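## 4. Collection of Demonstrations

### 4.1 Workcell

All demonstrations in the Umus set were collected at the Tosturwood site on a single workcell. The cell has two arms mounted at a slotted aluminum table. The computer being worked on lies on its side with the side panel off, so that every connector and socket on the board can be reached from above. Parts waiting to be installed are held in a gray fixture beside the case. The fixture has raised blocks that bound the parts and give the gripper a known height to work against.

The case is not clamped. Early trials with a clamped case produced policies that depended on its exact pose and failed when it was shifted by a small amount. In the released set the operator places the case by hand at the start of each session, within a taped region, and its pose is estimated once from the fixed camera. The estimate is stored with the session but is not given to the policy as an input.

The position of the fixture is also allowed to vary between sessions. Within a session it stays where it was put. We considered moving it between episodes and decided against it, as the extra handling slowed collection and led to parts being seated badly in their pockets before the episode had begun.

### 4.2 Tasks

The tasks are drawn from the service procedures for a desktop tower. They fall under placement of a processor in its socket, operation of the socket lever and load plate, insertion and removal of memory modules, and routing of a cable past the drive cage. A task is recorded as one episode from a rest pose to a rest pose. Episodes that contain several tasks in sequence are stored whole, and the boundaries between tasks are marked afterward.

Processor placement received the largest share of collection time. It asks for a grasp at the edges of a thin part, a move across the case that avoids the cables, and a final descent in which lateral error has to be removed before contact. The socket contacts are easily bent, and a bent contact ends the useful life of a board for our purposes. Boards damaged in this way were withdrawn and the episode in which the damage took place was kept, labeled as a failure.

Memory insertion is less delicate and needs more force. The module must be pressed until the latch closes, and the force needed varies between slots on the same board. Operators were told to press evenly and to stop at the sound of the latch. Audio was not recorded, and the closing of the latch is therefore labeled from video and from the drop in measured force.

### 4.3 Operators and control

The operators worked from a seated position, moving one leader arm for each follower. Force was not reflected to the operator. A foot pedal started and ended an episode, and a second pedal discarded it. Discarded episodes were written to a separate directory and are counted in the session log, though they are not part of the release.

Each operator completed a training period on a scrap board before any episode was kept. The period ended when the operator could place the processor repeatedly without a correction from the supervisor. We did not set a fixed length for it. Differences between operators remain visible in the data after training, chiefly in approach height and in how long the gripper hovers before descent. We have left these differences in place. Removing the slower operators improved imitation loss on held-out episodes and made closed-loop performance worse, an effect we return to in Section 6.

Operators were free to choose which arm to use for tasks that call for a single arm. In practice the choice followed the position of the fixture. This introduces a correlation between the arm used and the layout of the table, and a policy trained on all sessions can be expected to pick it up. A field in the episode record gives the active arm so that the correlation can be controlled for.

### 4.4 Recording

Streams were captured with Astolico, our in-house recorder, running on the same machine that controls the arms. Joint positions, gripper opening and wrist force were logged at the control rate and then resampled to 10 Hz for training. Video was kept at its native rate and aligned by nearest timestamp. Both the fixed view and the wrist view were recorded for every episode.

The two views serve different parts of a task. The fixed view shows the arms, the case and the fixture together, and carries most of the information needed for transport. During the last part of the descent it is of little use, as the gripper hides the socket. The wrist view shows the board at close range and keeps the held part in sight, at the cost of losing the far side of the case. Ablations with one view removed are given in Section 6.2.

Clock drift between the cameras and the controller was the main source of unusable data in the first weeks. The drift was small within an episode and large over a session, and went unnoticed until policies trained on afternoon sessions began to close the gripper late. Astolico was then changed to resynchronize at each pedal press. Sessions recorded before the change were realigned by matching gripper closure in video to the logged opening. Those that could not be realigned were dropped.

Lighting was left as found. The room has overhead lights and no blackout, and reflections from the bare metal of the case and from bright parts shift with the position of the arms. We made no attempt to suppress them. A matte spray was tried on one case and gave cleaner images, but it also made the images unlike those of any computer outside the lab.

### 4.5 Annotation and filtering

Episodes were annotated with the Szekeres scheme, which divides a manipulation into approach, contact, seating and release. Boundaries were proposed automatically from force and gripper opening and then corrected by hand. The proposals were reliable for contact and release. They were poor for seating, where force rises and falls more than once as the part is nudged into line, and almost every seating boundary was moved by an annotator.

An episode was marked as a success if the part was in its final position at release and stayed there as the arm withdrew. An episode in which the operator regrasped the part and then completed the task was also marked as a success, with a separate flag for recovery. Recovery episodes were rare at first. Operators treated a slip as a mistake and used the discard pedal, and the instructions had to be reworded to make clear that slips were wanted.

The final set contains 182 episodes of processor placement, recorded over more than 14 hours of arm time including the other tasks. Splits were made by session so that no layout of the table appears in both training and test. The held-out sessions were chosen before any policy was trained and have not been changed.

### 4.6 Views from one session

Figure 2 gives stills from the fixed and wrist views of a single session. The background was left uncovered, and the desk behind the cell, with its cords and packaging, is present in the fixed view throughout the set.

**Figure 2.** Work on an open desktop tower. Top and middle: fixed view, with the gripper at the fixture and over the upper part of the case. Bottom: wrist view, with the processor held above the open socket.
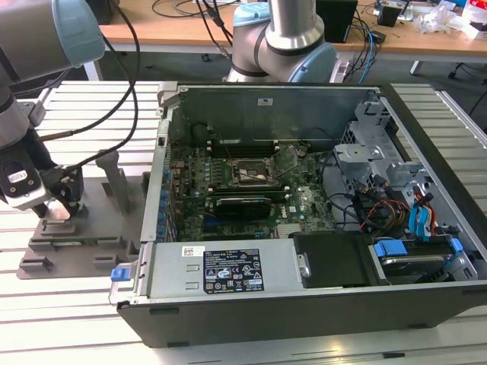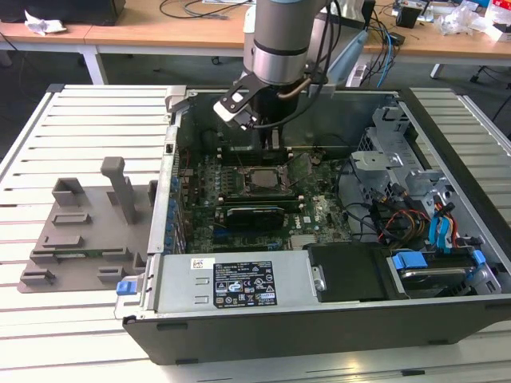
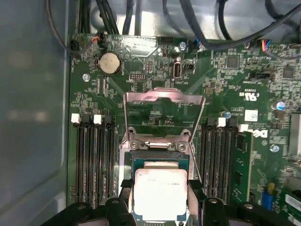

A reader of an earlier draft objected that splitting by session does not separate operators, and that a policy could score well on the held-out sessions by reproducing the habits of a person it had already seen. The same reader asked whether the recovery flag had been applied consistently before and after the instructions were reworded, and suggested that the older sessions be reported on their own.

The first point stands. Every operator in the test sessions also appears in training, and the results in Section 6 should be read as generalization over table layout only. A split by operator is possible with the fields provided, though it leaves the test portion uneven across tasks. On the second point, the older sessions were passed through annotation again with the current definition of recovery. Few labels changed, since most of the slips in those sessions had been discarded at the pedal and could not be restored. The session log records the number of discards and gives no cause for them. Results for the older sessions are listed separately in Appendix B, together with the sessions that were realigned after the timing fault.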